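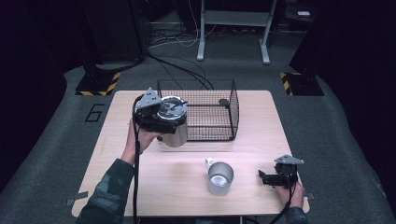

*Left gripper on the steel container, right one empty, mug and wire basket still on the table.*

Hello everyone, and thank you for the patience while I got through my backlog. Several of you asked why the Plendley tracker does so well in some stretches of a recording and so badly in others, and I finally sat down with it over the weekend (16th October, with a large pot of tea) and went through the logs properly.

The head view is hardly ever the trouble. It has the basket wires, the floor markings and the stands to hold on to, and the solver settles very quickly. The gripper views are where the pose starts to wander. I took one stretch of 582 frames at 30 Hz and plotted the feature count against the drift, and the two curves are close to mirror images of each other. When a gripper comes down over plain tabletop, all the tracker has left is wood grain, and grain is awful stuff for matching, with so many thin lines running the same way! It happily slides along them and reports high confidence the whole time.

So in the Adik branch I've done two things. The matcher now looks at the direction of the features as well as how many there are, and if they nearly all line up, it raises the covariance along that direction and lets the inertial data carry the estimate. I also mask out the fingers before matching, something I should have done ages ago (sorry, Mansour users, you've been living with that bug for three releases).

Small marks on the wood do help a little, by the way. Even one or two will pin the estimate if the mask leaves them alone, so please don't set the margin too wide.

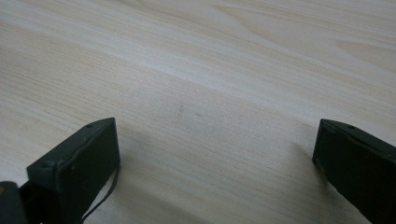 Lahcen Shehata wrote:

> Could we skip the visual update altogether when the count falls below 500? Skukov does that and it seems fine for short gaps. I'd worry about the longer ones, though, and I don't know what it does to the loop closure afterwards.

I did try it, Lahcen, and short gaps are fine, as you say. On long ones the closure snaps the path back with a visible jump, and the policy training doesn't like that one bit. I'd keep the weak update and trust it less. If you have a recording where Skukov copes better, do send it along and I'll gladly run both.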